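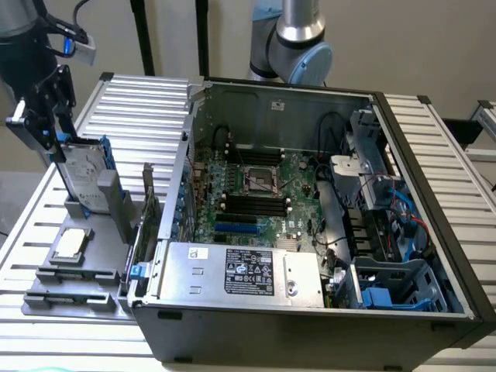

Second-hand or new for a family photo archive?
Last updated: May 16, 2022
Print | E-mail | 7 comments | 488 shares

naa_gbeho
I've finally started scanning my gran's slides and I'm completely hooked! 2,982 scanned so far, plus a shoebox of cassettes of her singing. My laptop is full. Do I buy a shiny new Kindine box with two drives in it, or get an old office tower and fill it up myself?

karabo_s
Old tower, every time. I've kept our whole family's pictures on one since February and it's been a joy. Put your money into the drives and buy those new. Two copies at home, one at somebody else's house.
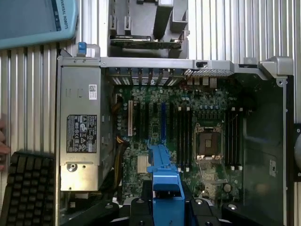 Cover off, little blue release tab at the top left.

jtillman
Have to disagree with Karabo. An old tower is lovely if you like tinkering, but Naa wants to scan slides, and every evening spent hunting for drive cables is an evening the slides stay in the box. Also check what it costs to leave running. My old one put a noticeable bit on the bill.

karabo_s
So don't leave it running! Switch it on Sunday-roast style, copy the week's scans across, switch it off again. An archive hardly needs to be awake all night.

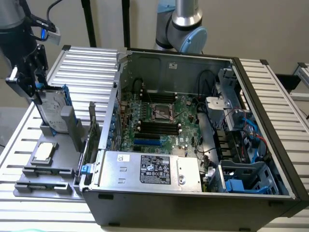
And whichever you pick, sort out the file names before you go any further. I use year, place, then who's in it, and where I don't know the year I put the decade. My aunt can find her own wedding without ringing me, and that took some doing.

naa_gbeho
Oh no, mine are all called scan0001 and so on. Is there a quick way to rename a batch?

sumeya.a
Yes! Wako does it and it's free. Try it on a copy of one folder first. Please do the cassettes soon as well, tape gets worse sitting in a shoebox and I'd love to hear how your gran's singing comes out (I cried at mine, all seven minutes of it).
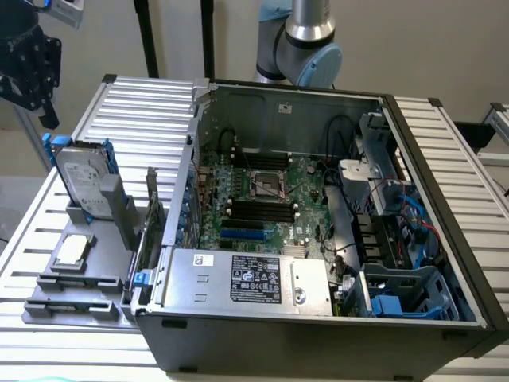
I'm with Karabo on second-hand, but read the listing twice. "Tested" can mean anything, and a cheap one may well be missing parts. Look at the inside photos before you pay. With a Dell board like this one you can see the memory slots above and below the processor socket, and the socket is empty, so you'd need to add a processor to the price. Ask the seller what's included and get it in writing.

jtillman
That's rather my point, Sumeya! By then you're halfway to a Kindine.

bontu_e
Halfway there and having more fun, though. Naa, what scanner are you using for the slides? Mine leaves a green tint on anything from the seventies and I'm fixing them one at a time.

Print | E-mail | Share this thread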